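The Price of the Arm Is Only the Start
A small firm that rents out bedding and kitchen gear set out to buy a robot. The hard part was working out what else they were buying.

When Duygu Öztürkmen took over purchasing at Nukstead, she inherited a drawer full of quotes. Some were for shelving, some were for a floor scrubber the company never bought, and one, folded in half and marked with a coffee ring, was for a robot with two arms. It was a single page long. It gave one price, a delivery time of 12 weeks and a phone number, and that was all it gave.

"I looked at that page for a good long while," she told me over lunch, in the kind of diner where they refill your iced tea before you've noticed it's low. "I kept turning it over to see if there was something on the back."

Nukstead rents out household goods to people who are between homes – sheets, pots, lamps, a shower curtain if you need one – and everything goes out and comes back in bags. Plastic bags, mostly, of every weight and size. Someone has to open them, empty them, flatten them and get them ready for either another trip or the recycler. It is slow, fiddly work, and the company has had trouble keeping people on it for years. So the question in that drawer was a fair one. Could a machine take on some of the bags, and what would it really cost to find out?

I spent a good part of July following Duygu and her colleagues as they tried to answer it. I should say right away that I came in knowing very little. I had the idea, as I suppose plenty of people do, that you bought a robot the way you bought a dishwasher. You picked one, a truck came, and somebody plugged it in.

Faisal Siddiqui cured me of that in one afternoon. He runs the workshop at Karkotell, a firm that sets up and tests handling equipment for smaller companies, and he has the patience of a man who has explained the same thing many times and still likes explaining it. His view is that a buyer ought to begin with the floor. He wants to know where the machine will stand, where its cables will run, who will walk past it, and where the finished work is going to pile up. Only after that will he talk about arms.
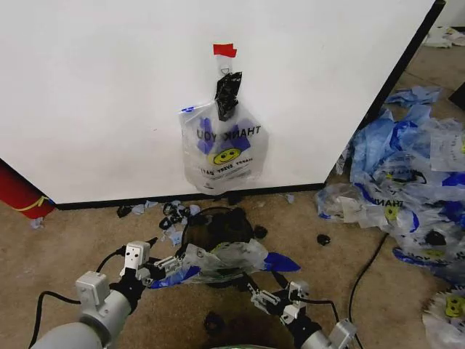
Ilgın Dönmez

Plastic bags, Faisal told me, are about as unkind a thing as you can ask a machine to pick up. A box has corners. A bag has whatever shape it happened to fall into, and a clear one crumples so that it's hard to say where one side stops and the other begins. You often want one gripper on each side of it, and you want thin fingers, and thin fingers are a line on the budget all by themselves. They bend, they wear, they need replacing, and if you only ordered one set you will be standing around waiting for the mail.

He also wants buyers to look down. A "THANK YOU" bag with a yellow smiley face on it is a cheerful enough thing when you carry your groceries home in it, but heaped on a carpet with a scattering of shreds and scraps lying near the wall, it becomes a planning matter. Where do the bags go before? Where do they go after? Does somebody sweep, and is that somebody's time in the budget? On the one-page quote in Duygu's drawer, it was not.

So she did what careful people do and started a list. I have seen the list, and it is a wonderful document, written partly in pencil and partly in a spreadsheet, with arrows. The arms are at the top. Under them come the grippers, then spare fingers, then cameras, then the stand, then power. Power got a whole paragraph. She had assumed an ordinary outlet would do and was pleased to learn that it would, in their case, but the outlet she had in mind was on the far side of a walkway, and a long cord across a walkway is the sort of thing that keeps an insurance person up at night. Moving the outlet went on the list.

Training went on next, and here she had a long talk with Hacer Bozkurt, who has worked the returns room longer than anyone and who was, at the start, not at all sure she wanted a pair of mechanical arms for company. Hacer asked the best question of the whole month. She wanted to know who would be teaching it.

"They kept saying it would learn," she said to me. "Fine. From whom? If it's from me, then I'm not doing bags that day."

Duygu wrote that down word for word, and it changed the budget more than anything a salesperson told her. An hour that Hacer spends showing a machine how to take hold of a bag is an hour she doesn't spend on the pile, and that hour has a price. They settled on 324 hours for the first year, counting setup, showing, checking and the plain old time lost when things go wrong and everyone comes over to look. It was the largest single figure on the page after the arms themselves.

I asked Faisal whether he thought that was too many, and he laughed – a big, kind laugh – and told me it was the first honest number he'd seen from a first-time buyer in ages.

Then came the matter of renting. Two companies had been asked for prices by this point. Hotovari would sell the whole setup outright, with a service plan on top. Kılıçarslan preferred to rent by the month, with repairs folded in and the right to send it all back after half a year. I had expected the rental to look expensive beside the sale, and month for month it did. But Duygu put the two side by side on her kitchen table one evening (she sent me a picture of her notes, with a bowl of cherries holding down one corner) and began adding in the pieces that only one of them covered. Spare parts. Software updates. A visit from a technician, who charges for the drive. By the time she had finished, the gap had shrunk to something she could live with, and the rental had the great advantage of being a decision she could take back.

Songül Eren, who owns Nukstead and signs the checks, was harder to win over. Songül likes to own things. Her delivery van is old enough to have opinions, and she has never leased so much as a copier. She told me, stirring her tea, that a rented machine always feels like a houseguest to her. You're never quite sure whether you're allowed to move it. I liked her enormously.

What brought her around, as far as I could tell, was a trial. Duygu asked for a test with Nukstead's own sort of work in it, and she was stubborn on the point. Any seller can show you a machine picking up a nice stiff box. She sent over 547 bags out of the returns room, knotted ones and torn ones and the thin grocery kind, and asked for each attempt to be written down along with how long it took and whether a person had to step in. The sheet she drew up for this had a column headed "Who helped?" and I think every company considering this kind of purchase should borrow it.

I'm not going to give you the results, partly since they belong to Nukstead and partly since they'd tell you next to nothing about your own building. Your bags are different. Your floor is different too, and so are the people who'd be working next to the thing. What I can pass along is the order in which Duygu says she would do it all if she were starting over tomorrow. She'd measure the room before calling anyone. She'd watch the job being done by hand for a full shift, with a notebook. She'd ask for the price of every part that wears out, and how long each takes to arrive. And she'd bring the person who does the work now to the very first meeting, where in her case there had been an empty chair.

She would also leave money unspent. Her final plan holds back a slice for things she hasn't thought of, which Songül at first wanted to cross out and then, after a second cup of tea, let stand. Part of it has been spoken for already. The stand they were offered turned out to be too tall for Hacer to reach over comfortably, and a shorter one costs extra.

The agreement they finally drew up is for the rental, six months, with 2 technician visits included and a date in the middle when everybody sits down and decides whether to carry on. Hacer has asked to run that meeting. The old quote is still in the drawer, coffee ring and all, and Duygu has stapled her own list to the back of it, where she had gone looking for something the first time.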